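The oldest face in the room

I was fifty-eight when somebody first paid me to stand still in a coat. I'd gone into Porano for buttons, it was raining, and the woman behind the counter asked whether I'd ever done any modelling. I laughed so loudly that a man looking at zips turned round.

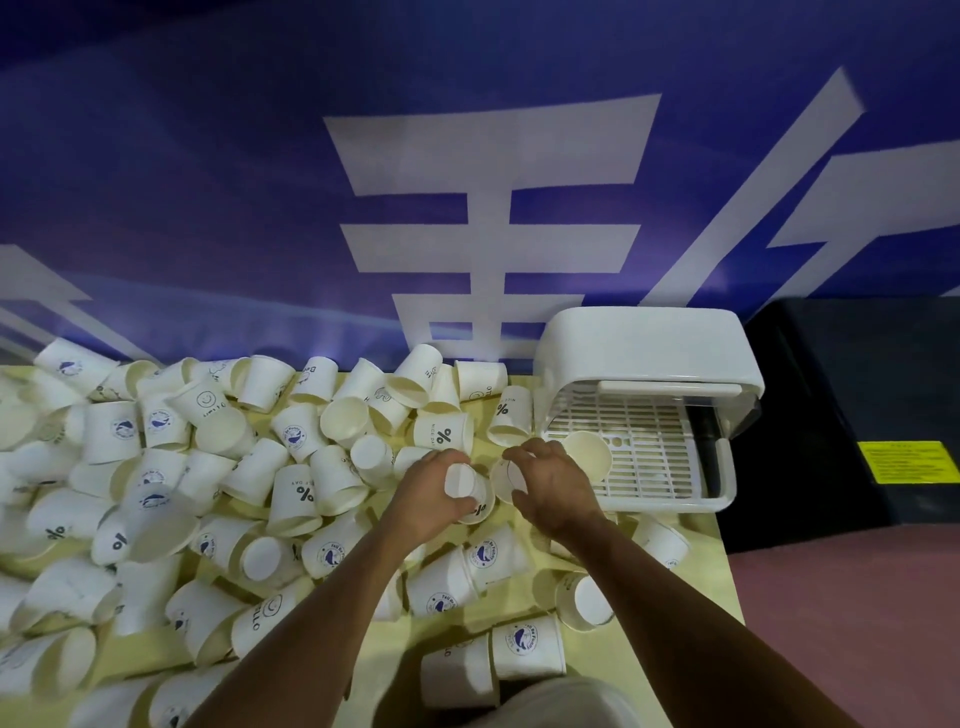

She meant it, though. Her sister booked people for a small agency called Arnetti, and they were desperate for women with grey hair who could walk in a straight line and turn up on time. I can do both of those before breakfast. So I wrote my number on the back of my receipt, went home with my buttons and forgot all about it until the phone rang in February.

I should say that I don't look like a model. I'm five foot five in thick socks, my nose has a bump from a netball match in the fourth year, and I've got what my mother called sensible shoulders. But the agency didn't want me to look like a model. They wanted me to look like the person who buys the coat, and I have bought an awful lot of coats.

My first proper job was a catalogue for Šindelář, who make the sort of knitwear you keep for ever and then argue over when a relative dies. I'd lain awake all night fretting about my knees. They didn't photograph my knees! They didn't photograph anything below the third button, and I could have worn my pyjama bottoms. I had spent a small fortune on new tights.

What surprised me was how much of it is waiting. You wait for your hair, you wait for the light, you wait while two people discuss a collar as if you weren't inside it. The younger girls have headphones and can fall asleep sitting up, a skill I'd dearly love. I take a book, but never one I care about, as I get called away on every second page. I must have started the same thriller on four different jobs and I still couldn't tell you who the vicar is.

It was on that shoot that I met Oľga Kolář, and she's the reason I didn't pack it in. Oľga had been modelling on and off since she was nineteen, with a long gap in the middle for children and a bakery. She watched me grinning at the camera like a woman meeting the Queen, let it go on for a bit, then came over and told me to think about something slightly boring. "Try your gas bill," she said. I tried my gas bill. The photographer shouted "Yes!" and I've been thinking about it ever since (it's gone up twice, and I believe you can tell in the later pictures).

She taught me other things too. Take your own safety pins. Wear a bra with no seams. Don't eat beetroot on the way there. If a shoe hurts, speak up straight away, while they can still swap it, and never agree to "just a tiny trim" from somebody you met ten minutes ago. I learned that last one the hard way, and had a fringe I hadn't asked for until well into the summer.

People always want to know about money, so I'll tell you. The most I've had for one job was 2,000 pounds, for a Jurkonari raincoat campaign that took two very wet days on a beach. That was a fluke. Most jobs pay far less, the agency takes its cut, and then you wait for the rest of it nearly as long as you'd wait for a new kitchen. I still do my mornings at the optician's and I'd be daft to give them up.

And you do get turned down. I went to 12 castings last year before anyone said yes, and at one of them a young man looked at my pictures, looked at me, and asked if I'd come with my daughter. I haven't got a daughter. I had a cry in the car park and a sausage roll on the train, and by the time I got home it was already a funny story. My husband has heard it so often that he does the young man's voice.

The bit I never expected is what it's done to my wardrobe. I used to dress for not being looked at – navy, mostly, and long enough to cover whatever I was cross with that week. Then a stylist put me in a mustard dress with a great big belt. I told her it wasn't me, and she said, quite kindly, that I'd said the same about the last three things. I wore it, and afterwards I asked if I could buy it. I've since worn it to a christening, a retirement do and the big supermarket.

My sister thinks the whole business is hilarious and has stuck the raincoat picture on her fridge, next to the bin collection dates. She's sixty-four, with cheekbones you could hang a hat on, and I've been on at her to let me send a photo in to Arnetti. So far she says she'd sooner eat the hat. But she did ring last night to ask, ever so casually, what sort of tights I'd bought.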